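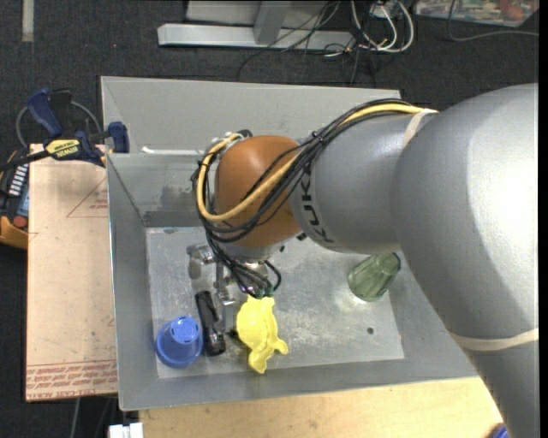 Ticket: Cerka gripper drops out mid-pick on the KUKA, Postma gripper doesn't
Opened by: Chantelle Dlamini
Status: waiting on vendor
Priority: medium (high if you ask me)

5th September, first entry
So I've been trying the Cerka gripper against our old Postma one for the bin picking job, and the Cerka keeps losing its position signal. It closes fine, starts to lift, then the controller throws "no feedback" and the arm stops dead over the bin. I ran 200 picks with each gripper, same toys and cups, same bin. Cerka faulted on 36 of them. Postma faulted on 5, and those were all the green tumbler rolling away, so I'm not even mad about those!

What I've tried:
- Power cycled everything (twice, because I'm an optimist)
- Swapped the gripper controller for the spare from Clanddale. Same fault.
- Dropped arm speed to 40 percent. Way fewer faults, but way too slow to be useful.
- Fresh set of green fingertips. No change, didn't really expect one.

Reply from Ashraful Dewan
Does it care where in the bin you pick? I'd look at the cable loop around the orange wrist joint. If that bundle gets pulled when the wrist turns, the connector on the gripper side takes all of it.

Chantelle
Ooh, OK, yes it does care. I sorted the log by pick position and nearly all the faults are on picks where the wrist has to rotate a long way. The yellow turtle is the worst one (it's a weird shape, so the planner loves to spin for it). The flashlight is almost always fine.

Then I jogged the wrist by hand with the gripper closed on nothing and got the fault three times in a row, always near the end of the rotation. Cut the cable tie, gave the loop more slack, tied it again a bit higher up. Ran the turtle picks over and got one fault. Better, but I still don't trust that connector.

Ashraful
Flerkow sells a right-angle version of that plug. Postma ships theirs that way, might be your whole difference.

Chantelle
Asked Cerka whether the right-angle plug is OK under warranty. Leaving the Postma on until they write back, and please don't trim my cable ties!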